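"잘되는 것만 보여 주는 날은 아니라고 했는데요"
로봇 공개일에 다녀온 물류센터 운영 담당자와의 대화

그는 약속 시간보다 먼저 와서 커피를 반쯤 비워 놓고 있었다. 생활용품 물류센터에서 포장 라인을 맡은 지 오래됐고, 최근 몇 년은 설비 도입 검토까지 떠안았다고 했다. 이름과 회사는 쓰지 않는 조건이었다. "업체들하고 계속 얼굴 보고 살아야 하니까요." 지난 8월, 그는 로봇 통합업체 에타보우(Etavow)가 연 공개일에 초대를 받아 하루를 비우고 다녀왔다. 돌아와서 상사에게 올린 보고서는 한 장짜리였다고 한다.

"제목을 '보류'라고 썼어요. 부제는 안 달았고요."

행사는 수요일 오전 열 시에 시작했다. 초대장에는 '실제 작업 환경에서의 시연'이라고 적혀 있었고, 참석자는 25명이었다. 그가 세어 본 것은 아니고 입구에서 나눠 준 명찰 번호가 25번까지였다. 절반은 제조업체, 나머지는 물류와 유통 쪽 사람들로 보였다고 했다. 발표가 한 시간 가까이 이어졌고, 시연은 그다음이었다.

"발표 자료에 2,650이라는 숫자가 크게 나와요. 하루에 집어 옮긴 물건 수라고. 그래서 손을 들고 물었죠. 하루가 몇 시간이냐, 사람이 중간에 몇 번 개입했냐. 첫 질문에는 스물네 시간이라고 답을 했어요. 두 번째 질문에는 자료를 따로 보내 주겠다고 했고요."

자료는 왔느냐고 물었다. 그는 휴대전화를 꺼내 메일함을 한 번 내려 보더니 도로 주머니에 넣었다.

"브로슈어는 왔어요."

시연장은 본관 뒤편의 넓은 방이었다. 선반과 컨베이어를 기대하고 들어갔다가 조금 당황했다고 한다. 생활 공간에 가까운 물건들 사이에서 로봇 팔이 움직이고 있었기 때문이다. 담당 엔지니어는 정돈되지 않은 물건을 다루는 능력을 보여 주려는 구성이라고 설명했다. 소프트웨어는 클릴티스(Cliltis)라는 이름의 자체 제품이고, 어디에 무엇이 놓여 있든 스스로 판단해 집는다는 이야기였다.

"그 '무엇이든'이라는 말을 제가 제일 싫어합니다. 우리 창고에는 비닐에 싼 것, 미끄러운 것, 찌그러진 것이 한 줄로 들어와요. 무엇이든 된다는 사람한테는 뭐가 안 되느냐고 물어야 해요. 안 되는 걸 줄줄 말할 수 있는 업체가 그래도 써 본 업체거든요."

엔지니어의 대답은 어땠을까. 그는 잠깐 생각하더니 공평하게 말하겠다고 했다. 젊은 엔지니어는 성실하게 답했다고 한다. 투명한 물건이 어렵고, 납작하게 바닥에 붙은 물건이 어렵고, 조명이 바뀌면 다시 맞춰야 한다고. 옆에 서 있던 영업 담당자가 곧 다음 버전에서 해결된다고 덧붙였다.

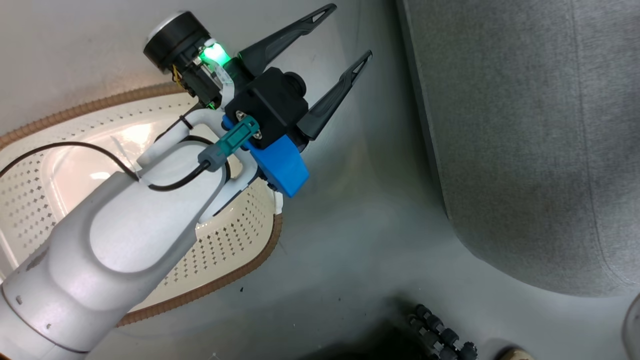

시연장의 로봇 팔. 검은 두 손가락 그리퍼를 벌린 상태로, 아래에 구멍 뚫린 흰 쟁반이 놓여 있다.

그가 가장 오래 들여다본 것은 손목 부근이었다. 파란 브래킷이 나사 두 개로 물려 있고, 거기 꽂힌 커넥터에서 나온 검은 케이블이 팔 위로 느슨하게 늘어져 있었다. 케이블 타이는 꼬리를 자르지 않은 채였다.

"3D 프린터로 뽑은 부품이에요. 그게 나쁘다는 말은 아닙니다. 우리 정비실에도 있어요. 문제는 견적서에 '양산 사양'이라고 적혀 있었다는 거죠. 케이블이 저렇게 떠 있으면 우리 현장에서는 언젠가 상자 모서리에 걸립니다. 저는 알고리즘은 몰라요. 케이블은 압니다."

이 점을 물었더니 업체 측은 시연용 장비라 그렇다고 답했고, 설치 때는 전부 정리해서 들어간다고 했다. 그는 정리된 장비를 볼 수 있느냐고 다시 물었다. 잔우드(Jarnwood) 공장에 들어간 것이 있지만 고객사 사정으로 공개가 어렵다는 답이 돌아왔다.

"이해는 해요. 우리도 외부인을 안 들이니까. 그런데 그럼 제가 뭘 보고 결정을 하라는 건지."

손가락도 화제에 올랐다. 길고 끝으로 갈수록 가늘어지는 두 손가락이었는데, 그는 좁은 틈에 넣기는 좋겠다고 평가했다. 다만 자기네 물건 가운데 상당수는 그 손가락으로 집을 이유가 없다고 했다. 넓적한 상자는 흡착 쪽이 낫고, 봉투류는 또 다르다. 손을 바꿔 끼우는 데 얼마나 걸리느냐는 질문에는 13분이라는 답을 들었다.

"13분이면 나쁘지 않죠. 그래서 한번 바꿔 봐 달라고 했어요. 오늘은 다른 손을 안 가져왔대요."

그는 여기서 처음으로 웃었다. 비웃음은 아니었고, 비슷한 일을 여러 번 겪은 사람의 표정이었다.

시연을 보며 마음이 움직인 순간은 없었는지 물었다. 있었다고 했다. 팔이 한 번 물건을 놓쳤는데, 멈추지 않고 위치를 고쳐 다시 시도하더라는 것이다. 예전에 들여온 장비는 한 번 놓치면 경광등부터 켜고 사람을 불렀다. 그 장비는 코발치크(Kowalczyk)라는 업체가 설치한 것으로, 지금은 덮개를 씌워 벽 쪽에 밀어 두었다.

"다시 시도하는 건 진짜 좋아진 부분이에요. 그건 보고서에도 썼습니다. 그런데 두 번째도 놓치고 세 번째에 잡았거든요. 우리 라인에서 그 시간이면 뒤에 상자가 쌓여요. 사람이 와서 발로 밀어 놓고 가고요."

그가 보기에 공개일이라는 형식 자체에도 한계가 있다. 업체는 방을 고르고, 물건을 고르고, 시간을 고른다. 방문객은 서서 본다. 그는 자기네 물건을 한 상자 싸 들고 갔는데, 안전 절차 때문에 당일에는 시험할 수 없다는 안내를 받았다. 상자는 차 트렁크에 실려 그대로 돌아왔다.

"미리 말을 했어야 한다고 하더라고요. 초대장에는 그런 말이 없었어요. 다음에는 상자를 택배로 먼저 보내려고요. 그쪽에서 며칠 연습해도 괜찮아요. 연습해서 되면 되는 거니까."

비용 이야기는 길지 않았다. 월 이용료 방식의 견적에 2,988이라는 숫자가 적혀 있었고 단위는 유로였다. 유지보수가 포함되는지는 각주에 있었는데, 각주를 읽으면 포함되지 않았다. 그는 이 금액이 비싼지 싼지 아직 말할 수 없다고 했다. 개입 횟수를 모르면 사람 몇 명분의 일을 하는지도 계산이 안 되기 때문이다.

현장 사람들은 어떻게 받아들이느냐고 물었다. 그는 작업자들이 로봇을 무서워한다는 식의 기사를 볼 때마다 고개를 갸웃하게 된다고 했다. 자기네 포장반에서 나온 첫 질문은 일자리에 관한 것이 아니었다. 고장 나면 누가 고치느냐는 질문이었다. 지난번 장비가 설 때마다 결국 포장반이 뒤처리를 했기 때문이다.

"그 사람들 질문이 저보다 정확해요. 다음 방문 때는 포장반에서 한 명 데려갈 생각입니다. 업체에서 자리가 없다고 하면 제가 빠지고요."

다음 방문이 있기는 한 걸까. 그는 조건을 두 가지 걸어 메일을 보냈다고 했다. 자기네 물건으로 반나절 돌릴 것, 그동안 사람이 손댄 횟수를 종이에 적어 둘 것. 답장에는 긍정적으로 검토하겠다고 쓰여 있었다. 날짜는 적혀 있지 않았다.

그는 남은 커피를 마저 마시고 오후 교대 시간에 맞춰 일어섰다. 물건 상자는 아직 트렁크에 있다고 했다.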